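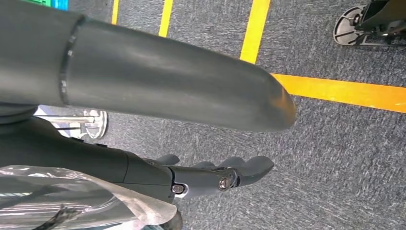

I have been buying old silver coins for long enough to distrust the word "lustre" whenever a seller uses it. It gets stuck on everything now, from properly untouched pieces to coins that have been scrubbed within an inch of their lives. Part of the trouble is that we all know what dull looks like and we all know what shiny looks like, and we are hazy on what lies between. The dark grey casing in the photo is matte, and it still carries soft, lighter bands of reflected light along its length. Plenty of surfaces will do that if you put a lamp near them. So when a listing says "note the light on the cheek", all I note is that somebody owns a lamp.

What set me off this time was a lot on Trustedine in April. Three crowns from a "family collection", described as having full original lustre, with one photo of each side and no weights given. I asked for a picture taken at an angle and got the same photos back, slightly larger. I asked whether the coins had been dipped and was told they had been "conserved". I've learned to read that word as yes.

For anyone new to this, dipping means putting a silver coin in a mild acid bath for a few seconds to lift the tarnish. It also lifts a bit of the coin. Do it once, quickly, rinse it well, and you may get away with it. Do it over and over and you wear down the tiny flow lines left by striking, and those lines are what make the light turn round the coin like spokes when you tilt it. Once they've gone, they've gone. No amount of Flosta or any other bottle will put them back, whatever it says on the label about "restoring natural brilliance".

Irfan Orakzai, who has sold me more coins than I care to admit to my wife, thinks I am too hard on dipped silver. His view is that half the bright Victorian coins in any dealer's tray have been dipped at some point and that we'd all be happier if we stopped asking. He may be right about the half. I don't see why that means I should pay the untouched price. 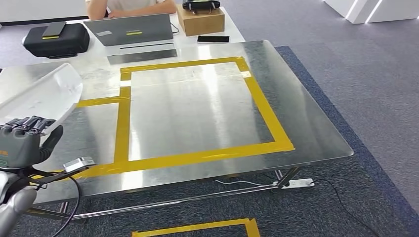

Hairlines are the other thing, and here I do think a buyer can help himself. Fine scratches all running the same way mean a cloth, or a thumb, or a well-meaning grandfather with silver polish. They alter how the light comes back at you. Look at any brushed metal surface under overhead lamps, like the table in this picture, and you get broad pale streaks of glare. A wiped coin can go the same way on a small scale: bright in one direction, oddly flat when you turn it. On a coin that's been left alone the light should travel as you tilt it. If a seller won't show you the tilt, I would keep my money.

I took a shilling of my own to Gaetano Galli at the Guerra fair to test whether I was fooling myself. I had bought it as uncleaned and had it down in my notebook as item 144, "nice original skin". He had it under a glass for perhaps the time it takes to say so and told me it had been wiped and then left on a windowsill to tone. I argued. He turned it 7 o'clock to the lamp, as he puts it, and there they were, a little patch of parallel lines in the field behind the head. Notebook corrected, pride less so.

Then there's Faninon, whose plastic holders are turning up everywhere with a printed grade and a line saying "surfaces verified". Verified by whom, and against what? I wrote to ask. The reply ran to two paragraphs and mentioned a "proprietary process" in both of them. Asuka Noguchi tells me she cracked one of hers out and the coin smelled of lemon, which I can't vouch for, but I know which of the two accounts I find easier to believe.

The crowns, by the way, went for 900 pounds. I wasn't the underbidder. I've asked Irfan to let me know if they come back round, and what they're being called by then.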